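Plalau two-arm table, set-up guide, section 4: Chore trials

Read section 3 first (power, rail bolts, e-stop). If the e-stop hasn't been tested today, stop reading and go test it.

## 4.1 What this section is for

Lots of people buy the table to find out one thing. Can it do the chore yet, yes or no. Folding, sorting, putting stuff back in its case, getting a frame off the table without dropping it. Short answer: some of it, slowly, on a good day. Longer answer is the rest of this section.

Don't promise anyone a finished chore before you've run 4.4 all the way through. One clean run is a nice video. It doesn't count as a working chore.

## 4.2 Before you start

1. Rail bolts tight. Both ends. Check by hand, then with the key.
2. Cables tied along each arm. Leave slack at the wrist or the wrist will find its own slack.
3. Lay the cloth. Any household tablecloth, pattern is fine. Pull it flat, tuck the back edge.
4. Clear the cloth away from the rail. If it rides up under a base, start over.
5. Home both arms. Left first.
6. Open the Karkero panel on the laptop, pick "Table, two arms". Wait for both lights.

**Note:** Karkero remembers the last speed you used. If Monday's person ran it fast, you are now running it fast. Look at the number.

**Caution:** Hands out of the enclosure before homing. Not "nearly out".

## 4.3 Speed and grip

Settings we ship with:

| Setting | First trials | After it's behaving |
|---|---|---|
| Travel speed | 60 | 800 |
| Grip level | 2 | 2 |

Yes, grip stays the same. Turning up the grip is everyones first idea and it mostly cracks things. If an object slips, change where the fingers land. Then try again. Then look at the finger pads, wipe them, try again.

Speed units are the panel's own, see section 7. Dont convert them.

**Caution:** Never raise the speed while an arm is holding something.

## 4.4 Running a trial

1. Put the objects out. Start with one flat thing and one container. Nothing with liquid, nothing with a blade, nothing you'd miss.
2. Flat thing in the middle, where both grippers can reach it. Container to one side, lid open, lid leaning so it can't fall shut on an arm.
3. Press Record, then Start. In that order. Other way round you lose the first seconds.
4. Stand back. One hand near the e-stop.
5. When the arms park, press Mark and choose Done, Part done or Failed. Be strict. Frame picked up and put down crooked is Part done.
6. Move the objects a bit. A hand's width is plenty. Turn one of them.
7. Repeat until you're bored, then a few more.

**Note:** Step 6 gets skipped all the time. A trial where everything sits in the same spot every run tells you the arm can go to that spot. The person at home is not going to line up their frame for you.

**Note:** The counter in the corner rolls over at 3,000 runs. Export before then. Old runs aren't deleted but finding them is a pain.

## 4.5 What to expect, chore by chore

Our own notes from the Prikolport workshop, updated in April. Yours will differ, different light, different cloth.

- **Picking up a frame.** Two arms, one on each side. Works more than it fails. Thin edges flat on cloth are the hard bit, fingers skid over the top or scoop up cloth with it.
- **Putting a picture in a frame.** No. Backing tabs are too small. Person still does this.
- **Closing a case.** Fine if the hinge is loose. Stiff hinge, the whole case slides. A grippy mat underneath helps.
- **Filling a chip case.** Single chips, slow but OK. Whole rows, no. Rows spread as soon as they leave the slot. Takes a person a minute, takes the table long enough to go get coffee.
- **Folding the cloth itself.** Small napkin yes, tablecloth no. Reach isn't there.
- **Clearing toys to one side.** Good first trial. Forgiving.

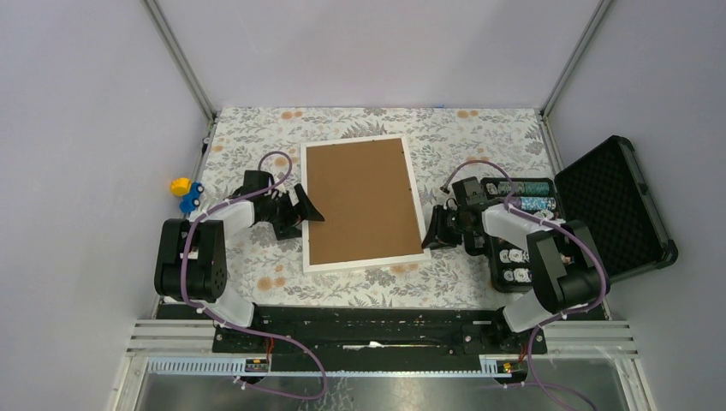

Shop-floor jobs come out better then house jobs in our notes. Same part, same tray, same place, all shift. The Koller tray insert (sold seperately) gives you fixed slots and most people get steady Done marks with it. Just know you've made the chore easier. Write "tray insert used" in the run notes, or whoever reads them later will get the wrong idea.

## 4.6 If it goes wrong

- **One arm stops, other keeps going.** E-stop. Usually a connector down by the front rail. Power off, reseat, home again.
- **Cloth bunches.** Fingers too low. Raise the touch height one click.
- **Arms pause facing each other.** Both want the same space. Wait, it sorts itself out. If it doesn't, press Park.
- **Wrist view dark or smeary.** Wipe the lens, dry cloth only.
- **Cable snags on a lid.** Move the case further out, re-tie the cable. Don't trim the ties while power is on.

**Caution:** After any e-stop, take held objects out by hand with the power off. Fingers can open on restart.

## 4.7 Shutting down

1. Park both arms.
2. Export runs.
3. Power off at the wall switch, then the laptop.
4. Objects off the cloth. Cloth can stay.

Finger pad replacement is in section 5.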